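Flornholm Remastered – Set-up Guide
Section 2: First launch and save transfer 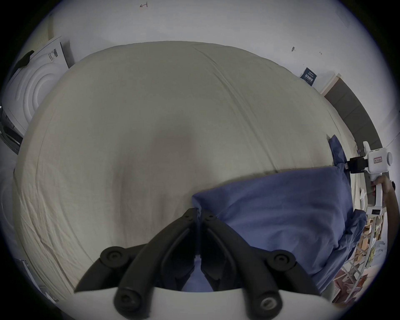
Bed with a rumpled cream-beige sheet.

Before you start: you need 60 GB free. Update the console first. Patch is large, leave it overnight if your line is slow.

1. Insert disc or start download. Wait for the full install – the Stusdale chapter won't open on a part install.
2. Launch the game. Pick language, then subtitles. Voice language is seperate, under Sound.
3. Sign in to your Stanamura account. No account? Choose Skip. You can link later, but no save transfer till you do.
4. Choose Import Old Save. Only saves from chapter 23 onwards will show up.
5. Pick a slot and hold Confirm for 2 seconds.
6. Wait. Some 30 seconds on most consoles, longer on older ones.

CAUTION: Do not switch off while the lantern icon is turning. Save can be lost, old one too.

Note: Weapons and maps carry over. Trophies don't. Kozłowski side missions reset to the start, even if finished.

Picture too dark? Options – Display – Brightness. Move the slider untill the left crest is only just visible.

If import fails, restart the game and repeat from step 4. Still failing – see Section 5, Error Codes.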